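Larnent hand-held gripper kit: does it cope with knitwear and other soft things?
Asked by Korkor Arthur in Tools and Kits
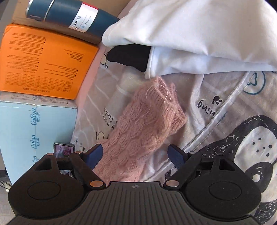 Larnent gripper, finger pads open over a pink cable knit

I sort returns for a small clothing shop and we want to record our own folding and picking demos, to train an arm later on. The Larnent kit is 598 with the finger pads and the software licence. The Druleo one is 900 and looks much the same on paper. Has anyone used the Larnent on wool, zips, thin cotton, that sort of thing? The product page only shows it picking up blocks and cups. I don't want to spend the money and find it snags.

3 answers

Ilse Rieger
We've had one since June. It is fine on chunky knits. You get hold of a cuff or a raised bit of pattern and it stays put if you close the pads fully before lifting. Thin cotton is harder, because the pads slide over it unless there is already a fold to grab. I push the cloth up into a ridge first and then pinch.
Loose threads are the thing to watch. They get in by the pivots at the base of the arms, and you have to stop and pick them out. Trim them before you start. Zips have given us no trouble, but go for the fabric next to the teeth and leave the pull tab alone.
Practise on a messy table too, with boxes and bottles lying about. Our first demos were all done on a bare bench and were not much use afterwards.

Kojo Frimpong
get the Druleo if you can afford it. had the Larnent and sent it back, my wrist ached after an hour

Rattana Khunthong
I've used both. The Druleo is lighter, I agree with Kojo there, but its pads are harder and I dropped more socks with it. Softer pads for the Larnent are sold separately by Horkora for 99 a pair and they made a clear difference on T-shirts. They do wear. Mine needed replacing after 513 recordings, so allow for that in your budget.
Check the returns terms before ordering. My seller would not take the kit back once the licence was activated.

Comment from Korkor Arthur: Thanks Ilse and Rattana. Do the Horkora pads fit without changing any screws?

Comment from Rattana Khunthong: Two screws each side, same ones you take out.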